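Tirkska民歌抄本整理与传唱项目
中期进展报告

报送：Ruditz地方文化基金
执笔：项目组

一、先说总体情况

上次报告交出去的时候，我们手里还只有一堆装在鞋盒里的卡片，和一份写得过于乐观的时间表。现在可以很高兴地告诉各位：卡片基本读完了，歌也真的有人在唱了！时间表改过两回，后面会讲改在哪里。

Bartoš抄本共有661张卡片，到五月底，已完成录入和初校的有643张。剩下的18张，有的受潮后墨迹洇成一团，有的铅笔字磨得太浅，扫描时换了几种光照角度也只能认出零星的词。我们没有硬猜，先按“待辨”单独存放，等下半年请人做多光谱拍摄之后再处理。这笔费用在原预算的“技术服务”一项里有余额，不需要追加。

二、卡片里有什么

申请书里我们写的是“以婚礼歌和收获歌为主”。这句话现在要修正。婚礼歌确实多，可是摇篮曲和牧歌的数量远远超出预期，还有一批我们完全没料到的东西：赶集路上唱的歌，歌词里一个村接一个村地报地名，等于一张可以唱出来的路线图。Ivia这个地名在不同的歌里有三种拼法，其中一种在当地的旧地籍册里也出现过，时间对得上。做地名研究的同行看到以后非常兴奋，已经约好秋天一起写一篇短文。

抄录者的习惯也渐渐清楚了。早期的卡片只记歌词，第一段写全，后面各段只写开头两三个词。越往后记得越细，开始标呼吸的位置，标哪一句是众人合唱，有几张背面还写着歌者不满意的地方，例如“她说这里应该更慢，她母亲唱得更慢”。读到这种句子，整个下午的疲劳都没有了。

曲谱的情况要复杂一些。卡片上的记谱用了一套自创的缩写，装饰音写成小钩，钩的朝向有上有下。起初我们以为朝向代表音高，录了一大半才发现对不上，后来Anca Pană把同一首歌的两张卡片并排比较，判断朝向标的是装饰音落在拍前还是拍后。这个判断用在其他卡片上也讲得通。代价是前面录好的部分必须返工，原定三周的校对做了七周。时间表第一次修改就是因为这件事。我们觉得很值，不然整本谱子唱出来都会差那么一点点。

三、录音与传唱

按计划要录的29首歌已经全部录完。录音地点在Tirkska的老粮仓，那里混响偏长，快歌会糊，所以快歌改在隔壁的小房间里录，挂了几床棉被吸音，效果意外地好。慢歌留在粮仓里，最后一个音拖出去很远，大家都舍不得马上开口说话。

参加录音的歌者共12位，年纪最大的一位小时候听外祖母唱过其中的四首，歌词跟卡片上有出入。我们两种都录了，整理时并列，不分主次。她唱的那一版《过桥》比卡片多出一段，内容是桥断了以后怎么办，曲调也跟着转了一下，极其漂亮。这一段以前没有任何文字记录，算是本阶段最大的收获。

传唱班从三月开到现在，每周一次，晚上七点开始，原定九点结束，实际上经常拖到九点半。Normunds Eglītis负责教唱，他的办法是先不发谱，听一句学一句，第三次课以后才把歌词发下去。有几位学员一开始很不习惯，现在反过来抱怨谱子发得太早。年轻人的比例比我们估计的高，有两个中学生已经能带唱第二声部了。五月的那次小型试唱本来只打算给家属听听，结果门口站满了人，临时从教室搬了椅子过来。

也有进行得不太顺的地方。男声一直不够，几首赶集歌按传统应由男声领唱，目前只能由女低音代替。下阶段会去Ivia的合唱团走一趟，看能不能合作。

四、出版与展示

歌集的结构已经确定：正文按场合分组，每首歌包括原文、逐行释义、简谱与五线谱对照，另附卡片原貌。注释原先写得太满，一首八行的歌配了两页注，试读的几位老师都说翻得累。现在把考证性的内容全部移到书后，正文旁边只留读懂歌词所必需的几句。这是时间表的第二次修改，交稿顺延四周，印刷档期已跟印厂重新谈妥，报价没有变化。

内文用纸选了偏暖的米白，对眼睛友好，卡片上褐色的旧墨迹印出来也舒服。封面还在讨论，一派主张用卡片局部放大，一派主张只放书名。两种小样都会在下次会议上请各位过目。配套的线上页面也在搭建，底色方面大家倾向于安静一些的中性色调，让歌词站在前面。

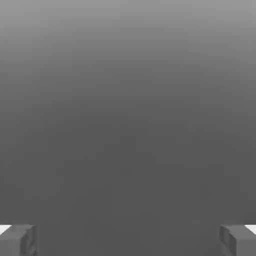 图1 灰色平面渲染图，上部较浅，往下渐深。

线上页面的功能尽量简单：能听，能看歌词，能按地名和场合检索。检索这一块我们花了不少心思。老歌里的同一个词常有几种写法，如果只按字面匹配，找“磨坊”就会漏掉将近半数的相关条目。现在给每个词条建立了归并表，输入任何一种写法都能查到其余的写法，同时页面仍然显示卡片上原来的字形。内部测试时，大家玩检索玩得停不下来，顺手又挑出一批录入错误，已经改掉。

录音的使用许可方面，全体歌者都签了同意书。其中一首葬礼歌，家属希望只供现场聆听，不放到网上，我们照办，线上只保留歌词和说明。

五、经费执行

人员费用与预算基本一致。校对返工多出来的工时，一部分由原定的外包排谱费用抵补，因为这项工作后来由我们自己完成了，质量也更放心。差旅费有结余，主要原因是几次访谈合并成了一趟行程。录音设备租金略有超支，老粮仓的供电不稳，第二天不得不加租一套蓄电池。各项明细及票据扫描件见附表，如需原件可随时调阅。

结余的差旅费我们希望转用于多光谱拍摄之外的一项小工作：为卡片制作无酸纸盒。现在的鞋盒实在不该再用下去了。这项调整金额不大，仍请基金方面书面确认。

六、下一阶段

接下来的工作按先后排列如下。

完成18张待辨卡片的拍摄与释读，能读多少是多少，读不出的如实标注。

歌集定稿，送两位外部审读人，意见返回后集中修改一次。

与Ivia合唱团联系，商定男声部分的合作方式，争取赶在收获节前排出六首完整的曲目。

线上页面试开放，先面向传唱班学员和歌者家庭，听取意见之后再公开。

传唱班秋季继续，另开一个初级班。报名的人已经排到了走廊里那张表格的背面，教室却只有一间，正在跟学校商量借用音乐室的时间。

七、需要基金方面协助的事项

一是上文提到的经费调整确认，最好能在下月初之前答复，纸盒的制作周期比较长。二是歌集序言的人选，我们有两个建议，另附信说明。三是想请各位抽空来听一次课。报告写得再详细，也比不上在粮仓里听他们把《过桥》那段新找回来的歌词唱完。课后有茶，还有学员带来的罂粟籽卷，去晚了就只剩碟子了。

附件：经费明细表；歌集目录草案；待辨卡片清单；序言人选建议信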